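Jorum FM - studio and building safety checklist, with inspector's comments

Premises: Cornell House, first floor and shared ground floor
Visit: December, started 7.40am before the breakfast show came off air
Last full inspection: before the new desk went in

Ratings: OK / OK WITH COMMENT / ACTION / NOT SEEN. I use NOT SEEN when I was told something was fine and shown nothing. There are more of those than last time.

1. ENTRANCE AND SIGNING IN

1.1 Street door closes and locks by itself - ACTION
Closes if you let it swing from fully open. From halfway it sits on the latch. I was told this is "just the cold weather". It was the same in my last report, and that visit was in June.

1.2 Guests and guest DJs signed in and out - OK WITH COMMENT
The book is there and the pen works. Overnight entries are all in one handwriting and all say 10.00pm, which I find hard to believe of four different presenters.

1.3 Under-18s on work experience accompanied at all times - NOT SEEN
There is a written policy and it reads well. I asked to see the rota showing who accompanied whom and was told it is in someone's phone. Put it on paper, in the office, by the next visit.

1.4 Complaints and concerns contact on display - ACTION
Poster is up in the corridor. I rang the number from the landing and got the old advertising sales voicemail.

2. STUDIO ONE (ON AIR)

2.1 Mains leads and extension blocks - ACTION
One block plugged into another under the desk, feeding the Lolik mixer, both screens and a fan heater. The heater goes. I don't accept that it is only used in the evenings, as it was on when I came in.

2.2 Portable appliance labels in date - OK WITH COMMENT
Moldovan Electrical carried out the tests and left a sheet. Item 838 on the sheet is a turntable that the station manager says was sold. Either the sheet is wrong or the turntable is still here. Please find out which.

2.3 Headphone levels - ACTION
The limiter on the guest position has been bypassed. The explanation was that guests "like it loud". Refit it. Guests can like it slightly less loud.

2.4 Microphone arms secure - OK
Presenter's arm tightened since last time. Guest arms fine.

2.5 Red light outside door - OK WITH COMMENT
Works. People walk in anyway; I watched it happen twice during one record.

2.6 Door opens from inside without a key or code - OK

3. STUDIO TWO AND RECORD STORE

3.1 Escape route clear - ACTION
Boxes of promo vinyl down one side of the passage, leaving less than the 600 mm I was promised in writing. I moved what I could. They were stacked there again when I went back for my coat.

3.2 Shelving fixed to wall - NOT SEEN
Records are packed so tightly against the brackets that I could not check the fixings. I'm told they are "the good ones".

3.3 Acoustic foam fire rating - NOT SEEN
No certificate. The supplier's web page was offered to me instead. A web page for a product is not paperwork for the foam glued to this wall, and I'd like the invoice at the very least.

3.4 Smoking and vaping - ACTION
No evidence of smoking. Plenty of evidence of vaping, most of it mango. The detector head in here has a rubber glove over it. Removed while I stood there.

4. FIRE

4.1 Alarm test log - OK WITH COMMENT
Filled in every week with the same two words. I asked for a test and the sounder on the landing was clearly heard in both studios, so I'll take the log at face value this once.

4.2 Drill - ACTION
Last drill took 17 minutes to get everybody accounted for. The note beside this says "good turnout". Repeat it during a live show, with a loop ready to play out.

4.3 Extinguishers - OK
In place and in date. The one being used as a doorstop has been hung back up.

4.4 Roof terrace limit - OK WITH COMMENT
Sign says 100 people maximum. I would like to know who worked this out. The summer party listing, still on the station's own website, offered more tickets than that.

5. OUTSIDE BROADCAST KIT

5.1 Cable ramps and tape - OK

5.2 Generator stored empty of fuel - ACTION
It smelt of petrol. I was assured it didn't.

5.3 Speaker stands, pins and safety straps - OK WITH COMMENT
Pins present. One has been replaced with a screwdriver - a decent screwdriver, but no.

6. SHARED GROUND FLOOR

6.1 Kitchen sockets and kettle - OK

6.2 First aid box - ACTION
Contains plasters, a bandage and a set of earplugs. Restock against the list inside the lid.

6.3 Utility room, front-loading washing machine - NOT SEEN
On the landlord's inventory, so missing from the station's test sheet. Station staff use the room too. Ask the landlord for the record, and get it in writing. 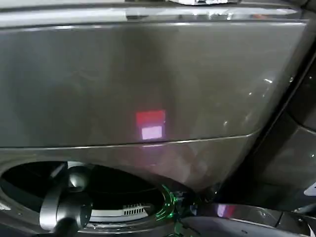 Recent checklists and notes

- Village hall discos: sound, lighting and getting everyone out
- Hospital radio studios: what we look at first
- Before you book a guest DJ: safeguarding questions to ask
- Portable generators at outdoor shows
- Headphone volume and presenters' hearing
- Lone working on the overnight shift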